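Troltow Skimley Fill-Level Sensor: Review
By Sohail Soomro
June 10, 2025

I manage recycling pickup for a small apartment complex, so my idea of a thrilling purchase is a gadget that tells me a dumpster is full. Previously I relied on smell.

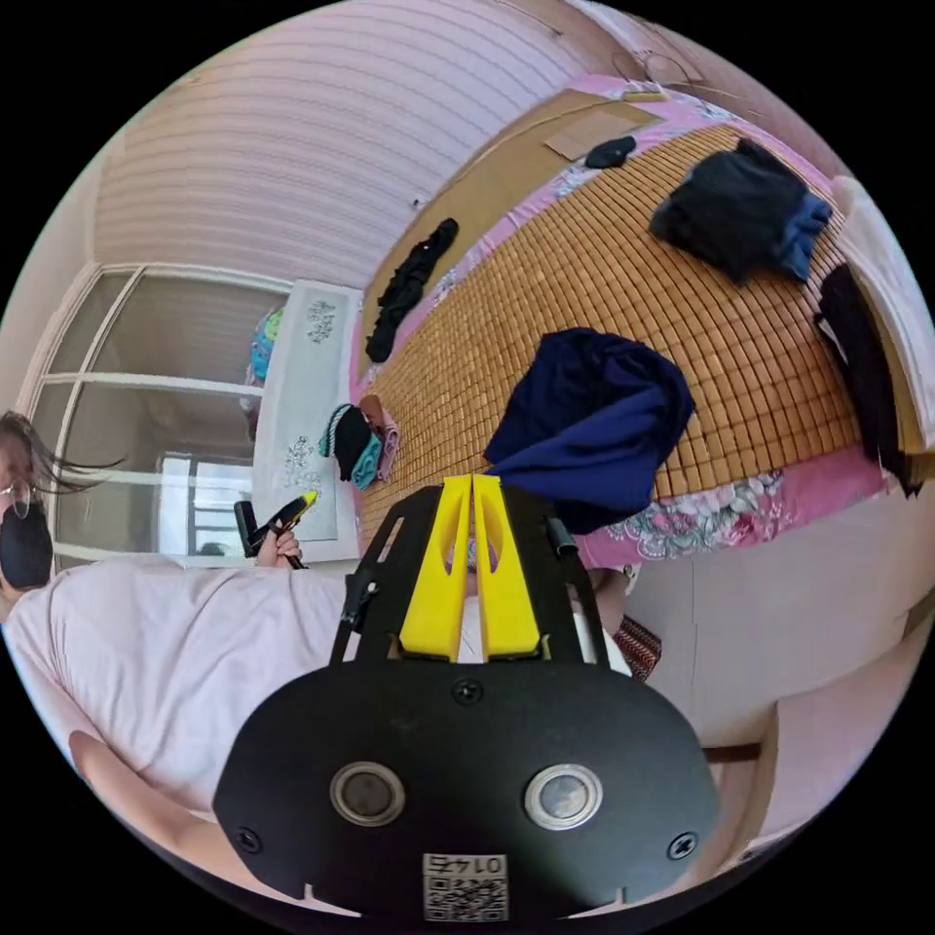
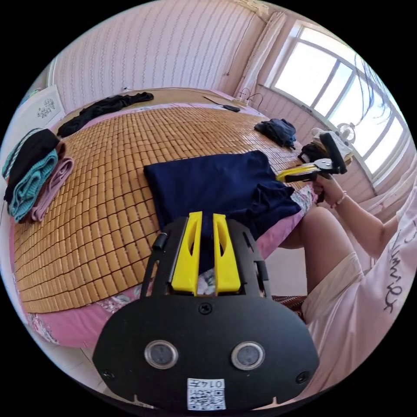

The Skimley is a puck that bolts under the lid and pings the load below it every hour or so. Troltow says the battery lasts 36 months. I've had mine for 3, so ask me again when I'm gray.

Installation went fine once I ignored the booklet, which has you drill from the outside and then, one page later, warns against drilling from the outside. The mounting screws are good steel. The supplied hex key is made of something closer to cheese.

Accuracy is better than I expected on mixed paper and cans. Cardboard defeats it. One tenant's flattened refrigerator box, wedged upright, had the app reporting 100 percent for two days while the bin underneath held a pizza carton and some air. The Tijani unit I tried last year did the same thing, and it cost more and beeped.

The app is where Troltow ran out of enthusiasm. Alerts arrive on time, but the history chart can't be exported without the paid plan, and it logged me out often enough that I now know my password by heart. I have nearly 2,000 readings in there and can look at them one screen at a time.

Support answered in a day and were polite about the cheese key. They mailed a new one. Same cheese.

Still, I've skipped four pointless pickups, and the hauler charges for every one. If you have lots of cardboard, look at the Borura with the dual sensor, or buy a box cutter and leave it somewhere obvious. For everything else I'd buy the Skimley again, and I've ordered a second for the glass bin, due in July.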